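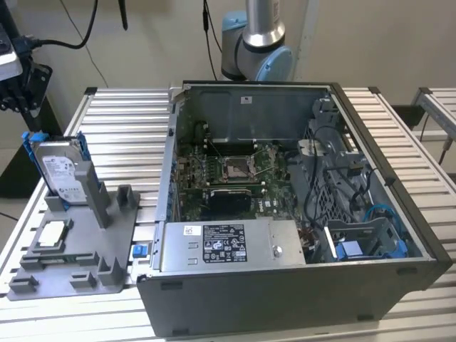

Mar 20, 2022
By Rizwan Majumder

Print this page | E-mail this page

Search this site Go

Desktop Teardown at the Plumov Workshop

The Plumov workshop took in more than 200 retired office desktops last August. The teardown bench has now reached the full-size towers, which take longer than the small cases. Reusable parts go to the Astura build room, and bare metal goes out by the pallet. These notes cover the work in the order it is done.

Case on its side
Towers are opened lying down with the side panel off, so the board faces up. The power cord is pulled first and the power button held for 10 seconds.

Memory
Both latches are opened fully before a module is lifted. Modules are held by the short edges and go straight into a tray, sorted by type and size.

Processor
The heatsink comes off before the lever is touched. If it will not move, it is turned slightly back and forth – never pried. With the lever up and the frame open, the chip is lifted straight out.

Empty socket
Pins in an open socket bend at a touch. A plastic cap goes on as soon as the chip is bagged, if the board is to be kept. Efe Anozie checks each socket under a lamp, at a low angle, and rejects any board with a pin out of line.

Cables
Drive and front panel cables are unplugged at the board end and left tied to the case until the drive cage has been dealt with. Pulling them through the cage first tends to tear the sleeves.

Drive cage
Drives are removed, logged by serial number and wiped in the next room. Tihomir Dimitrov keeps the log. Loose rails and brackets are saved by case model; odd ones go to scrap.

Power supply
Units are removed whole and are not opened at this bench. The rated output is copied from the label to the test sheet, and the unit then runs under load for 90 minutes. A noisy fan is a fail.

Board
Screws go in a cup with the case number on it. The board is lifted by its edges and clears the rear ports at a shallow angle. Boards from the larger makers, Dell among them, can have mounting holes or plugs that do not match a generic case, so the original case is kept with the board until Shoaib Marwat has signed the sheet.

Empty chassis
Stickers with asset numbers are peeled or scraped. Cases with straight side panels are stacked for reuse, 10 to a pallet.

Next update: the Drument test rack and the first finished builds. Questions about parts should go to Adeel Baloch at the front desk.

Print this page | E-mail this page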